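The gripper that would not let go

When Seltel began teaching its kitchen arm to clear a table, the plan was to do the early work in simulation. A simulated arm costs nothing when it hits something, and it can be run all night. The company, which has its workshop on the edge of Zustville, set up 1000 practice runs and left them going over a weekend in December.

By the end, 400 of them had failed in the same way. The arm reached the table, closed on an object, carried it to the right place and then kept hold of it. The controller reported that the fingers were open. They were still shut.

Ferdinand Haslinger, who looks after testing at Seltel, took the first call. His first guess was the physics settings. Simulated objects sometimes stick to simulated fingers when the friction is set too high, and the cure is usually a matter of changing one value. He changed it and ran a short batch. The arm went on holding things.

The fault was in the release command. Seltel's software sends a message to open the gripper and waits for a reply. If no reply comes within 900 milliseconds, it should stop the arm and raise an alarm. An engineer tidying the code had moved that check, and a late reply was now being read as a good one. The arm carried on to its next task with the last object still in its grip.

In simulation the result was a spoiled run. On the real arm it would have been more serious. The same piece of code deals with the release that a person triggers by pressing the pad on the wrist, the one meant for a trapped hand or sleeve. Haslinger wrote a two-page report that evening and asked for the real arm to be switched off at the wall until the check had been put back.

It was off for most of the month. Jukby, the care home operator waiting to try the arm in one of its kitchens, was told the next morning. Its managers asked for the report and moved the trial to the spring.

"We had been treating the simulator as a place to practise," Haslinger says. "If a run failed, we threw it away and started another. I wanted to know how many times we had thrown this one away before."

The older logs gave him an answer. The fault had shown up in small batches for weeks, marked each time as a bad grasp. The marking was automatic and the runs were deleted from the summary that staff read in the morning.

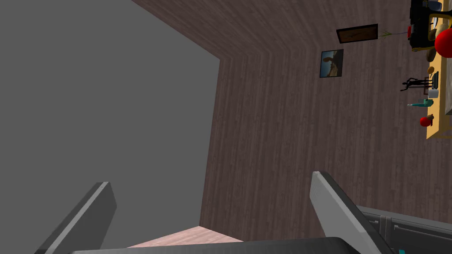
The view over the gripper in Seltel's simulated room, with the table at the right.

Failed runs are now kept, along with the pictures from the arm's own viewpoint, and a person looks through a sample of them each day. The work is slow. The arm is often at an odd angle, so walls and furniture lean, and it can take a moment to work out which way is up. Haslinger does a share of it himself, usually before nine.

The release check has been rewritten as well. It no longer trusts the reply alone. A separate sensor made by Hämmerli measures the gap between the fingers, and the arm will not move on unless the 2 readings agree. If they differ, it stops where it is and sounds a buzzer.

The buzzer has gone off several times since the real arm was switched back on. One alarm was traced to a loose connector in the wrist. The others are still being looked into, and the Jukby trial will not get a firm start date until they have been explained.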